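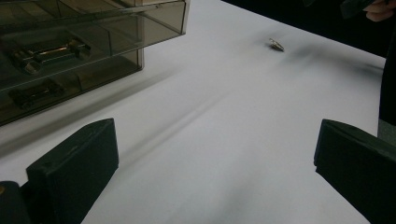

Model cars in a two-drawer organizer at the Walura test bench.

Walura is comparing two sets of fingers for its hand-held gripper, and the blocky ones are ahead so far. Test lead Yesenia Ventura said Sunday the team has logged 3,530 grasps, 200 of them on small metal parts. Full results in August.
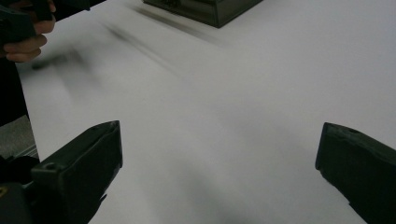
Finger shape is only half of it, Ventura said. Wide jaws help with big items but tiny parts still slip out. The squared-off tips, spread far apart over the white table, are the version she wants to keep. Skarkdale, wich supplies the rival set, asked for 90 more runs on boxes before any decision. Silvan Marti runs those. No word yet on price.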